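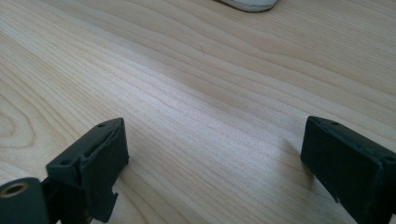 カルキダン・ゲブレイエスに言わせると、605ページの小説を発売前に人に読ませるなんて、引っ越しの手伝いを頼むのと同じくらい図々しいことらしいです。せめて何を運ばせるのか先に全部言いなさい、と。

はい、全部言います。長くなりますが、お付き合いください。

長編サスペンス『プロールブリッジ』の日本語版を、発売前に通しで読んでくださる方を探しています。募集するのは9人。原作はベザウィット・テクレアブ(Bezawit Tekleab)、原題は Prollbridge、日本語版の版元はオルニッツ書房です。わたしは訳者で、この募集文もわたしが書いています。編集部が書いた文面もあったんですが、「ご高覧を賜りたく」で始まっていて、これで応募してくる人は感想も「ご高覧いたしました」で返してきそうだなと思い、書き直させてもらいました(編集さん、ごめんなさい)。

■どんな小説か

まだ中身を詳しくは書けないのですが、裏表紙に載る範囲でご紹介します。

舞台はムラスベルグ(Mullasberg)という架空の山の町です。谷をはさんで旧市街と新市街に分かれていて、その間にかかっている古い鉄道橋がプロールブリッジ。嵐の晩、終列車が橋の真ん中で止まります。乗っているのは、証言台に立つ予定の会計士、臨月の娘を訪ねる途中の父親、三日前に馬を売ったばかりの元騎手、それから切符を持っていない少年。運転士は無線で「故障」と言うのですが、車掌はそれが故障ではないことを知っています。

物語はその一晩だけの話です。一晩で605ページ。しかも章ごとに語り手が変わります。同じ場面が別の人の目でもう一度出てきたりするので、訳しているあいだ、わたしは誰がどの扉を開けたか分からなくなって、台所の壁に車両の見取り図を貼っていました。いまも貼ってあります。夫はそれを見ながら味噌汁を作っています。

ジャンルとしてはサスペンスですが、派手な爆発はありません。怖いのは人の話し方のほうです。暴力の描写は少しあります。子どもが危険な目にあう場面と、出産に関するつらい記憶が語られる場面もありますので、そういうものが苦手な方は今回は見送ってくださいね。応募したあとで気づいた場合は途中でやめてもらって大丈夫です。理由は聞きません。

■やっていただきたいこと

ゲラ(製本前の試し刷り)を最初から最後まで読んで、読みながら引っかかったところを教えてください。やることはこれに尽きます。

誤字脱字は校正者が見ますので、見つけたら印をつけてもらえるとうれしい、くらいの温度でかまいません。わたしが知りたいのは、もっとぼんやりした引っかかりです。たとえば、

・誰がしゃべっているのか分からなくなった
・この人、さっきと口調がちがう気がする
・ここで眠くなった
・ここで前のページに戻った
・会話が翻訳っぽくて、急に字幕を読んでいる気分になった
・犯人が分かってしまった(これは何ページの時点か、ぜひ!)

口調のことは特に気になっています。英語だと全員が I で済むところを、日本語では俺、わたし、僕、あたし、と振り分けなければいけません。元騎手の一人称は四回変えました。最初は「俺」で始めたのに、途中の長い独白で急に強がって聞こえて、「わし」にしたらおじいさんになり、「自分」にしたら部活の後輩みたいになって、結局どこに落ち着いたかは読んでのお楽しみです。納得がいかなかったら遠慮なく言ってください。まだ直せます。まだ直せるうちに読んでほしくて募集しているんです。

褒め言葉も、もちろんいただければ飛び上がって喜びます。でも無理に褒めなくていいです。「退屈だった」の一言に章番号がついているだけで、こちらは一晩その章を読み返します。

■期間と進め方

ゲラは11月のはじめにお送りします。お手元に届いてから40日で読み終えて、メモを返してください。一日あたりに割ってみると案外おだやかな量です。とはいえ後半は止まらなくなると思うので、配分を間違えて寝不足になる方が出そうな気がしています。わたしは訳しながら寝不足になりました。

紙かPDFか、どちらか選べます。紙は分厚いです。かばんに入れて通勤電車で読むのは、正直おすすめしません。束を小分けにして持ち歩けるよう、章の切れ目ごとにクリップでとめて送ります。

メモの書き方は自由です。ゲラの余白に鉛筆で書いて送り返してもらってもいいし(返送料はこちら持ち)、メールの箇条書きでもいいし、スマホに吹き込んだ音声でもかまいません。前に別の本でお願いしたとき、レシートの裏に書いたメモをまとめて送ってくださった方がいて、それがものすごく役に立ったんです。牛乳と食パンのレシートに「この母親、嘘ついてる」と書いてあって、震えました。

途中で一度だけ、オンラインのおしゃべり会をやります。夜の8時からで、橋の真ん中の章まで読んだ方が対象です。カメラはオフで大丈夫、聞いているだけでも大丈夫、来なくても大丈夫。犯人の予想を言い合うだけの会なので、読み終わってしまった方は、にやにやしながら黙っていてください。

連絡には「マモ(Mamo)」という読書会用の掲示板を使います。登録は無料で、本名を出す必要はありません。操作がよく分からないという方には、メールだけでやりとりする形も用意しますので、応募のときにそう書いてください。

■こんな方に

翻訳小説をふだん読まない方に、ぜひ来てほしいです。

カタカナの名前が覚えられない、という声をよく聞きますよね。今回は登場人物表をつけるかどうかで編集部とわたしの意見が割れていて、わたしはつけない派でした。語り手が変わるたびに「この人は誰だろう」と思うところも、この小説のおもしろさだと思うからです。でも、それで投げ出されてしまったら元も子もないので、今回は人物表をつけたゲラと、つけないゲラの両方を用意することにしました。どちらが届くかは選べません。すみません、ここだけは協力してください。

もちろん、サスペンスが大好きで山ほど読んでいる方も大歓迎です。そういう方には「この手のはもう見た」を教えてほしいです。それから、鉄道にくわしい方。ブレーキの仕組みや車掌の動き方について、わたしは図書館で調べられるだけ調べましたが、くわしい方が読んだらきっとどこかで首をかしげると思います。看護や出産の現場を知っている方、馬のそばで働いたことのある方も、いらしたら心強いです。

反対に、ご遠慮いただきたいのは次の方です。

・18歳未満の方(内容の都合です)
・発売前に内容をSNSや書評サイトに書きたい方
・ほかの出版社で同じ原作者の本を担当している方

原書をもう読んだという方は、応募していただいてもいいのですが、そのことを必ず書いてください。犯人を知っている人が読むとどこが透けて見えるか、それはそれで知りたいので、一人はそういう方にお願いするつもりです。

■お礼

謝礼は図書カードをお送りします。金額は採用のご連絡のときに、約束ごとを書いた紙と一緒にお知らせしますので、見てから断ってもらっても全然かまいません。これだけの厚さの本を読んでもらうのに見合う額かというと、うーん、胸は張れません。そのかわり、と言ってはなんですが、完成した本を一冊と、希望される方は巻末の謝辞にお名前を入れます。ペンネームでもいいです。猫の名前でもいいです。

原作者のテクレアブさんにもこの企画のことは伝えてあって、「日本の読者が誰を最初に疑うのか知りたい」とお返事をもらいました。集まった予想は、わたしが英訳してご本人に送ります。予想を送られたくない方は、それも言ってくださいね。

■約束ごと

読み終わったゲラは、返送するか、細かく裁断して捨ててください。ご家族が横からのぞくくらいは仕方ないと思いますが、貸すのはなしでお願いします。PDFの転送もなしです。

簡単な守秘の書面にサインをいただきます。一枚きりで、むずかしい言葉はなるべく減らしてもらいました。発売日を過ぎたら、感想はどこに何を書いても自由です。つまらなかったと書いても怒りません。ちょっと泣くかもしれませんが、それは家でやります。

いただいた意見をすべて反映できるわけではない、ということも先に書いておきます。九人いれば、きっと正反対のことを言う方が出てきます。最後に決めるのは訳者のわたしと編集部です。ただ、いただいたメモは一つ残らず読みますし、直さなかったところも、どうして直さなかったのか聞かれたらお答えします。

■応募のしかた

オルニッツ書房のサイトにある「プロールブリッジ先読み係」のフォームから送ってください。締め切りは10月の末、最終日の夕方5時までです。書いていただくのは次のことだけです。

・お名前(ペンネーム可。採用の場合だけ、送り先として本名をうかがいます)
・メールアドレス
・紙とPDFのどちらがいいか
・最近読んだ本、または途中でやめた本と、どこでやめたか
・夜行列車か、長い橋か、嵐の晩についての思い出(なければ空欄で)

四つ目が選考でいちばん大事なところです。立派な書評はいりません。「犬が出てきた瞬間に死ぬと分かったので閉じた」とか、そういうのが読みたいです。字数はだいたいでいいですが、短いほうが有利とか長いほうが有利とかはありません。職歴も学歴も聞きません。

前に一度、短編集で同じような募集をしたときは、200を超える応募をいただいて、うれしいのと申し訳ないのとで何日も選べませんでした。今回も全員にはお願いできないと思いますが、結果はどちらの場合もメールでお返事します。迷惑メールの箱に入ることがあるみたいなので、締め切りのあとしばらくは、そちらものぞいてみてください。

■よく聞かれそうなこと

読むのが遅いんですが、と心配な方。わたしも遅いです。期間内に終わりそうになければ、分かった時点で一言ください。読めたところまでのメモで十分ありがたいですし、「ここで止まったまま進まない」というのは、こちらにとってはすごく貴重な情報です。

海外在住の方は、PDFであれば参加できます。おしゃべり会は日本時間でやるので、時差だけご了承ください。

視力の都合で大きな字がいいという方には、拡大したものを用意できます。読み上げソフトで使える形のデータもお出しできますので、フォームの最後の欄に書いてください。語り手が変わるところが耳で聞いても分かるかどうか、わたしも知りたいところです。

ご夫婦や友達同士での応募も歓迎ですが、選考は一人ずつになります。片方だけ当たってしまったときは、どうか食卓でネタバレをしないように。

ほかに分からないことがあれば、同じフォームの「質問」を選んで送ってください。わたしか編集部の者がお返事します。返事が夜中に届いたら、それはわたしです。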